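# The table is the hard part

I have wanted a machine that clears the table since I was old enough to be told to clear the table. So take everything below as coming from a fan. I read the papers, I watch the demo videos twice (once at normal speed, once slowed down to see what the fingers are doing), and I think this is the most exciting stretch home robotics has ever had.

Can they do the chores yet? Some of them, some of the time, in some kitchens. I'd like to argue that this is a much better answer than it sounds.

Start with what a table asks for. A flat tray on a smooth cloth gives you almost nothing to hold. You and I slide a fingertip under the rim without thinking, or drag it to the edge of the table and catch it there. A two-fingered hand has to squeeze it from both sides, or tip it, or find some trick of its own. A shallow plate is nearly as bad. A bowl is friendlier, you can pinch the wall, but then a bowl can be thin, or heavy, or full of soup. And all of them shine! Glazed china and polished steel throw light around, and a depth camera pointed at a shiny basin can come back with a hole where the basin ought to be.

Shops have it easier, and I mean that as praise for whoever planned the floor. The packing line at Brindmont, where I spent a spring afternoon as a visitor, has an arm that lifts molded cups into cartons, and it was a joy to watch. It also works with one cup, in one color, arriving at one spot, under lamps that never change. Over 30 minutes I saw it miss 4 times, and each time it simply went back and tried again. A dinner table in the late afternoon, with sun coming through the curtains, offers it none of that help.

What has changed is how the machines learn. The older way was to write down every motion, which is fine for cartons and hopeless for supper. Now people do the chore themselves with a gripper in the hand and a camera riding on it, and the recordings become the lesson. You pick up a plate the way the robot will have to, with its fingers instead of yours. I got to try one at an open evening for a small project called Grumeo, and within a minute I had a whole new respect for my thumbs. I stacked bowls badly, then less badly, and I didn't want to give it back.

I love this approach because it goes where the chores are. Nobody's real dishes match. Mine certainly don't: there's the good plate, the yellow bowl that outlived its set, the thing from the market. A robot that has only met a lab's white crockery will be lost in my house, and one that has met 100 different tables might not be.

There are fair objections. The home machine I saw from Tirley took 19 minutes over a table that I could have cleared while the kettle boiled, and it left the flat things for last, like a child with peas. A fallen spoon stopped it cold. I wouldn't let it near my grandmother's glasses, and I wouldn't leave it running while I went to the store. Price matters too, and so does who gets to see the inside of your dining room.

Still, it cleared the table. It came at one bowl from the left, didn't like it, backed off and came from the right, and I cheered out loud in a room full of strangers. Slow is a problem I know how to live with. I'd start it after dinner and go read.

My guess is that we'll get the dull middle of the job first, with carrying and stacking handled and the fragile stuff still ours. I'd sign up for that tomorrow. Give me the robot that does bowls, and I'll do the trays until it catches up. 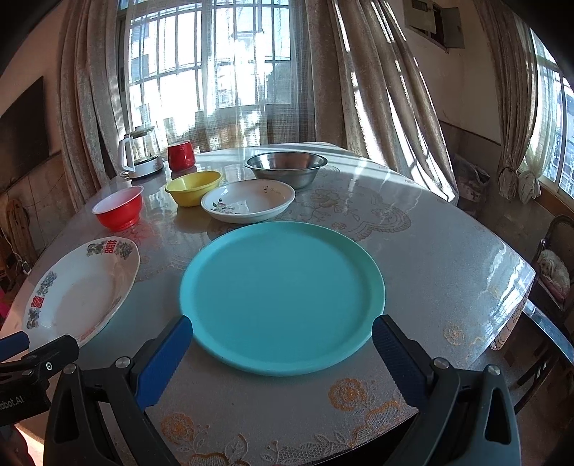

*A round tray between the fingers of a hand-held gripper, with a plate and bowls still on the table.*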